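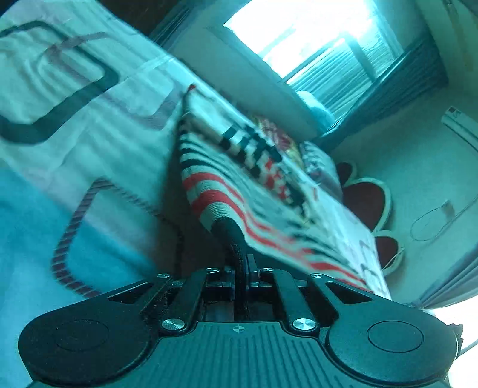

Stop Buying Grippers by the Payload Number

Search this site Enter keywords Go

Every gripper comparison I read starts with payload. The Arkberg can hold this much, the Montes can hold that much, and the winner goes at the top of the table. I think this is the wrong first question for anyone working with clothes and bedding, and I think it costs small teams money.

A sweater weighs very little. Any hand tool on the market can lift one. What separates them is whether the fingers can get hold of one layer of knit and leave the layer under it alone. I spent most of March on this with two hand-held tools, doing 254 pickups on beds and sofas, and payload never came up as a reason for a miss.
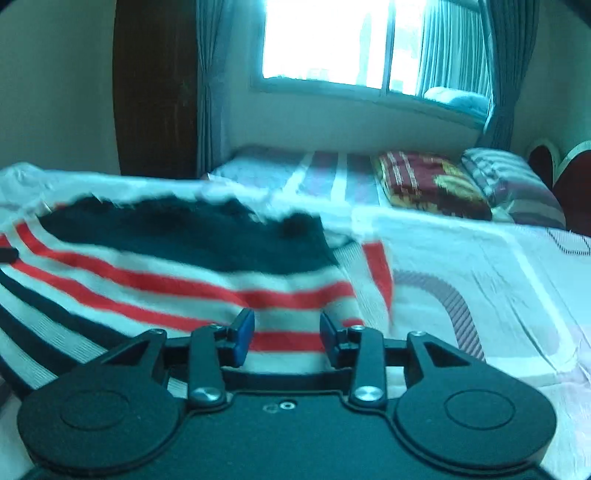
Fingertips are where I would put the money. The pads on a gripper are small, cheap and treated as an afterthought, and most makers give them one line on the spec sheet. With a striped knit spread loosely on a bed, two small blue pads facing each other across a narrow gap are the only parts that should touch the cloth. If they are too smooth, the yarn slides out. If they are too sticky, the sheet comes up too. I changed pads 10 times and learned more from that than from changing the whole tool.

My second complaint is about cameras. Reviewers at Tumside and elsewhere score them on a gray bench under steady lamps. Bedrooms have windows, and a bright window behind the work can pull the color a long way off. A controller tuned on bench footage has a hard time with that. I would take a modest camera that handles glare over a sharp one that doesn't.

The Zemdale test sheet does better than most. It asks for 80 pickups on soft goods, with no resetting of the cloth in between - a fair copy of how laundry behaves. But it still gives payload the first column and pad wear the last. Swap them. Print the pad material, the opening width and the number of double-layer grabs at the top, and let people who lift castings scroll down for the rest.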